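We use cookies to remember your reading settings. Accept all / Manage choices

Chapter 6
Setting Up a Two-Armed Kitchen Cell

I learned to set up robot cells the slow way, which is to say I skipped the setup and went straight to the fun part. My first two-armed cell dropped a pear on my shoe before lunch. I blamed the grasp planner, I blamed the pear, and I spent most of a January weekend rewriting code that was perfectly fine. The trouble was a wrist offset I had typed in from memory. So when I tell you this chapter is worth reading before you touch a single motion command, please believe that I paid for the opinion!

We'll be working with one cell from here to the end of the chapter. I call it Ernby, after the project folder it lives in, and I'll keep using the name so I don't have to write "the kitchen cell with the two arms" every other line. Ernby has a left arm and a right arm, a hand on each, a countertop, and a handful of kitchen things to pick up and put down. We set it up in simulation first. If you have the real hardware waiting on a bench somewhere, leave it switched off for now (I know, I know). Everything we do here carries over, and a mistake in a simulated wrist costs you a reload.

You'll need the arm model from Chapter 4 and the Holix scene editor, which you installed back in Chapter 2. Bekoris is the joint controller. If yours opens with an orange warning bar, your limits file is missing, and you should go back and load it before reading on. I've watched whole classes click that bar away and then wonder why an elbow went through the counter.

What "set up" means

People use the words loosely, so let me pin them down the way I use them. A cell is set up when three things agree: where the controller thinks the hand is, where the model says the hand is, and where the objects are on the counter. That's all! But they have to agree for both arms, and they have to agree in the same coordinate frame. Two arms that are each right on their own terms can still be wrong about each other, and you won't notice until you ask them to work on the same object.

My friend and co-teacher Socorro Taipe has her students write the name of the frame next to every number in their notebook. I thought this was fussy until I borrowed one of those notebooks to fix my own cell. Now I do it too. A number with no frame next to it gets crossed out.

We also keep a setup log, one page for each cell. Mine for Ernby starts like this:

2021-06-20. Loaded both arms. Left wrist offset checked, 54 mm, flange frame. Right wrist offset 51 mm, flange frame. Hands are different lengths, do NOT copy left to right.

I underlined that last bit on paper. Copying left to right is the most natural thing in the world, and plenty of arms really do come as mirrored pairs. Ernby's don't, because I swapped the right hand for an older one and the mounting plate is thinner. Check yours.

The reference pose

Before any calibration you need one pose that you can return to, look at, and judge with your own eyes. Some books park both arms straight up and call that home. I don't care for it, since a straight arm tells you very little about the fingers. I like a working pose with one hand open over something flat and the other closed on something round. The open hand shows you a tilted palm right away, and the closed one shows you whether the fingers and the object are really meeting or just passing through each other.

For Ernby I put the left hand over the round wooden board, fingers straight and together. The right hand takes the fruit and holds it just above the plate, next to the pear. 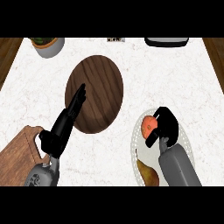 Step 1. Check the open hand

Start with the left arm, and turn your view so you're looking along the board from the side. You're checking that the palm is level with the wood. Set the hand 40 mm above the board in Holix and read the height back from Bekoris. If the two readings differ, don't nudge the arm to make them match! Go and find the offset that's wrong. It will nearly always be the wrist.

Then close and open the fingers a few times and watch the thumb. A thumb that lags the others usually means its joint is reading from the wrong line of the limits file.

Step 2. Check the closed hand

Now the right arm. Zoom in on the contact between finger and fruit and look for overlap. If the finger sinks into the skin, your collision shape is smaller than the shape you see on screen, and you'll want to rebuild it using the Chevalier mesh tool from Chapter 5. If there's a gap and the fruit is hanging there anyway, the grasp is being faked by a fixed joint left over from an earlier exercise. Delete it and try the grasp again. The fruit may well fall. Let it fall, write it in the log, and raise the grip force by one notch.

Step 3. Bring the frames together

Pick one point on the counter that both hands can reach without crossing. Send the left hand there, write down the position in the counter frame, and move it well clear. Then send the right hand to the same point. I accept a difference of 2 mm in simulation. Anything bigger goes back to Step 1, and yes, that includes the afternoons when you're tired and it's nearly right.

Save the reference pose once all three steps pass, and save it under a new name each time you change a hand. We'll load it again in Section 6.2, where we start moving the arms together and the wrist offsets get their first real workout.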